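Clearing a Shared Table
Household guidance sheet, Parton Residents' Service
Revised 17/07/2024

Tables in common rooms and family kitchens tend to collect small items that belong elsewhere: adapters, extension leads, cloths, children's bricks. The following guidance is issued to all households at Parton and applies equally to a desk or a workbench.

Before starting
Allow 10 minutes for a table of ordinary size. Switch off and unplug anything connected to the mains, and have one shallow tray to hand for items whose place is not known. The tray should be emptied the same day.

Small parts first
Toy bricks should be lifted before anything else. They are easily swept to the floor by a trailing cord, and are painful underfoot. Set them out in a line at the front of the table, where any that are chipped or sticky will be noticed, and return them to a lidded tub. Bricks that need washing may be placed in a bowl of warm water with a little washing-up liquid, rinsed, and left on a towel overnight. They should not be dried on a radiator.

Power strips and their cords
A power strip should be stored with its cord in wide, loose loops. Winding the cord tightly around the body of the strip strains the point where it enters the casing, and a cord treated in this way will often fail there. Secure the loops with a fabric tie - a rubber band will perish and leave a mark. Dust the sockets with a dry brush only. Any strip with a cracked casing or a scorched socket is to be taken out of use at once.

A strip in use must lie flat and uncovered. Cloths, in particular, should never be left over it.

Short adapter cables
These are lost more often than any other item on the table. Keep them together in one small box or envelope, marked on the outside with the type of plug. Residents are asked not to hang them from a hook by the plug end.

Cloths
Shake the cloth outdoors, wipe the table from the back towards the front, and follow any join between panels with a folded edge, where crumbs gather. A damp cloth left in a heap will soon smell; hang it open over a rail. Coloured cloths should be washed separately for the first few washes, as the dye may run.

Finishing
Only items in daily use should go back on the surface. Households short of storage may borrow a lidded tub from the Saten Room for up to 30 days.
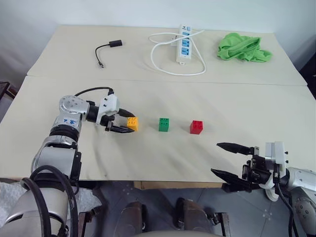 Siu-ming Hsu writes that a cardboard tube from a kitchen roll will hold a short adapter cable very well, and can be written on, though she would still keep the longer leads in a drawer of their own.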